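Selum Building Services Newsletter
Laundry Notes

Two drums, one cabinet: settings and upkeep for the new laundry machines

The stacked machines ordered through Dovus are now in use on the residential floors. Each one has two drums in a single white cabinet: a large one at the top and a small one below it. The old top-loaders have been taken out and the supply valves capped where they were not reused. This item covers loading, detergent, cleaning and fault reporting. The laminated sheets from the old laundry rooms no longer apply and can be thrown away.

Which drum to use

The upper drum takes the main load: bedding, towels, trousers, sweatshirts. The lower drum is for small loads, mainly underwear, baby clothes, dishcloths and anything that should be kept apart from the rest. The two drums run on separate programs and can be started at different times. They share a supply line, so when both are filling at once the fill takes longer. The remaining time on the display is recalculated after the fill is complete and may jump by several minutes. This is normal and does not need to be reported.

Both drums should not be set to high spin together. The control board will hold one drum back until the other has finished spinning, which adds to the total. If you are in a hurry, run the upper drum on a standard spin and the lower drum on low.

Loading

Fill the upper drum to about three-quarters of its depth with dry laundry. There should be space for a flat hand between the top of the load and the drum wall. Do not press the load down. A single heavy item such as a bath mat will throw the drum off balance, and the machine will stop, redistribute and try again up to 8 times before it gives up and shows a fault. Add two or three towels to a single heavy item and the fault will usually not occur.

Very small loads have a different problem. One cloth or one shirt in the upper drum tends to stay against the wall in one spot, and the spin sensor reads it as unbalanced. Put it in the lower drum.

Check the gasket before you close the door. The fold at the bottom of the ring is where socks, hair ties and coins collect. Anything caught between the gasket and the glass will let water out onto the floor, and a zipper caught there will cut the rubber. Replacement gaskets are carried by Plinen under stock number 1787 and take most of a morning to fit.

Close the door by pushing on the rim until it clicks. Do not push on the glass.

Detergent

Use liquid only. Powder was tried in October on the test machine and left a paste in the dispenser channel that had to be scraped out. One capful is enough for a full upper drum in our water. Half a capful is enough for the lower one. Suds that still stand against the glass in the last rinse mean that too much was used. Run a second rinse with nothing added and use less next time.

Fabric softener leaves a film on the gasket and on the inside of the door. If you use it, wipe both with a damp cloth once a week.

Washing, and loading the upper drum
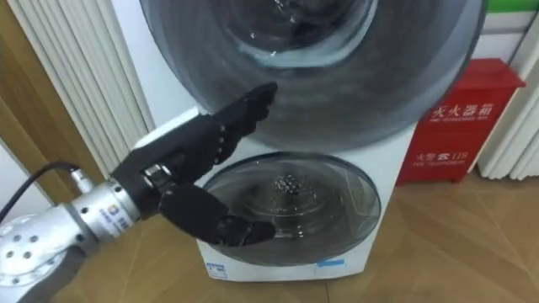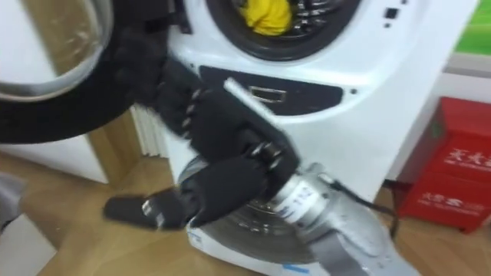
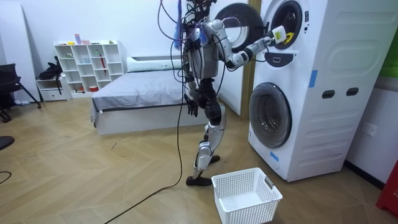 Cleaning after use

1. Take everything out, and turn the drum once by hand to find small items stuck to the wall.

2. Pull back the fold of the gasket and wipe it out with a dry cloth. Work from the top down on both sides so that the water ends up at the bottom, then lift it out.

3. Wipe the inside of the glass. Lint on the glass gets carried onto the gasket when the door is shut.

4. Leave the door open by a hand's width. A closed door on a damp drum will smell within two days in warm weather.

5. Wipe the outside of the cabinet with water only. Spray cleaners dull the dark control strip and can run into the edge of the panel.

Monthly cleaning

On the first working day of each month, building staff run an empty hot cycle in both drums, one after the other, with the descaler kept in the supply closet. The laundry rooms are closed for the morning. Please have your laundry out by the evening before. Items found in a drum will be placed in a bag on the folding table.

The drain filter is cleaned on the same day. Residents should not open it. There can be several quarts of water behind it, and if the cap goes back crooked the machine will leak on the next drain.

Faults

The most common messages so far have been the balance fault described above and a slow-drain warning. For the balance fault, open the door when the lock releases, loosen the load by hand, add or remove items, and restart on spin only. For the slow-drain warning, do not restart. Write down the code and the drum, upper or lower, and report both.

A door that will not unlock is usually still holding water. Wait until the display clears. If it has not cleared after some 2 minutes with no sound from the pump, report it. Do not pull on the door. The latch is plastic and is sold only as part of the full lock assembly.

Knocking during the spin is worth reporting even when the wash finishes normally. It can mean that the cabinet has shifted on its feet. With one drum above the other, a cabinet that is slightly out of level moves more than the old machines did. Please do not put folded cardboard under a corner.

Reports go to extension 431 or into the box at the Grgić Street entrance. Give the floor, the drum and the code.

Dryers

The separate dryers have not changed. Lint screens are to be cleaned before each load as well as after it. Heavy towels from the upper drum dry faster if they are spun a second time first, and the spin costs less than the extra drying time.

Still open

The rinse-hold setting does not work on the lower drum on some floors. Dovus has been sent the codes and has asked for the board version from each cabinet. Until there is an answer, use the standard program on the lower drum and take delicate items out as soon as it ends.

The drain hose clips on the upper floors are being swapped for a wider type. The work needs the water off for a short time on one floor after another, and a notice will go up on each laundry room door beforehand.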